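Sternton Table Linen - Care and Set-Up Guide
Section 4: Washing and re-laying an embroidered cloth

Read the whole section before you start. Takes an afternoon, mostly drying time.

Before washing

1. Clear the table. Shake crumbs off outdoors, not over the sink.
2. Check the embroidery on the back for loose ends. Found one? Don't pull. Thread it on a needle and work it back under the stitches.
3. Treat spots first. Grease: a drop of plain dish soap, left on for 4 minutes, then dabbed. Wine or coffee: cold water only. Blot, don't rub.
4. Test any stain remover on a corner of the hem. If colored thread bleeds onto a white cloth, stop there and hand wash cold.

CAUTION: No bleach. Not even a little. It yellows the thread and weakens the border.

Washing

5. Turn the cloth so the embroidery faces in. Fold loosely, put in a mesh bag. The Kolev large bag fits all our cloths.
6. Delicate cycle, cold, spin no higher than 600. Older machines with a fixed spin speed: skip the spin and roll the cloth in a towel insted.
7. Half the usual detergent. No fabric softener.
8. Take it out as soon as the cycle ends. Creases set fast.

Note: Fringed borders tangle. Comb out with your fingers while still damp, a small section at a time.

Drying and ironing

9. Dry flat, or over 2 lines so the weight is shared. No pegs on the fringe.
10. Iron while slightly damp, face down on a thick towel. Keeps the flowers raised. Medium heat, no steam directly on the thread.
11. Iron from the middle out. Leave the scalloped edge for last and press it lightly, never drag.

Re-laying the cloth

12. Wipe the table and let it dry fully.
13. Lay the cloth folded in half down the center, then open it out. Check the drop on both sides before you smooth.
14. Smooth with flat hands toward the edges. Let the border hang free over the front.
15. Placemats go on last. Pale cloths mark easily, so use them every day, even for just a cup of tea.
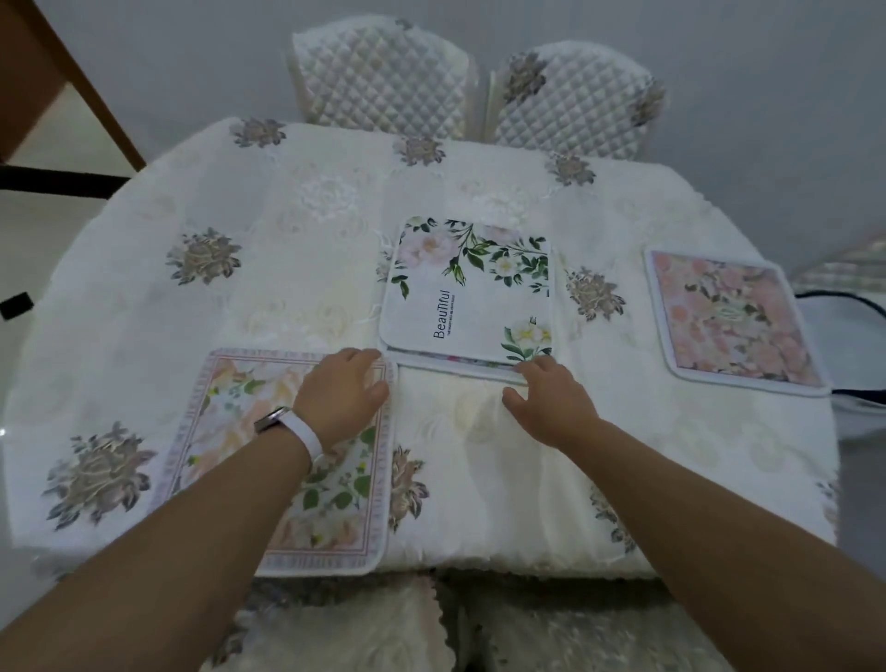

16. Chairs back in. Lift them, the legs can catch the fringe.

Storing

Roll on a cardboard tube with acid-free paper. Folding is OK for a few weeks, but change the fold lines each time. Keep out of the sun. Wash before you store, even if it looks clean, old spills you cant see will turn brown by March.

Spare thread: quote card 565 when ordering from our Pornholm shop. Shades vary a bit from batch to batch, so send a snip if you have one.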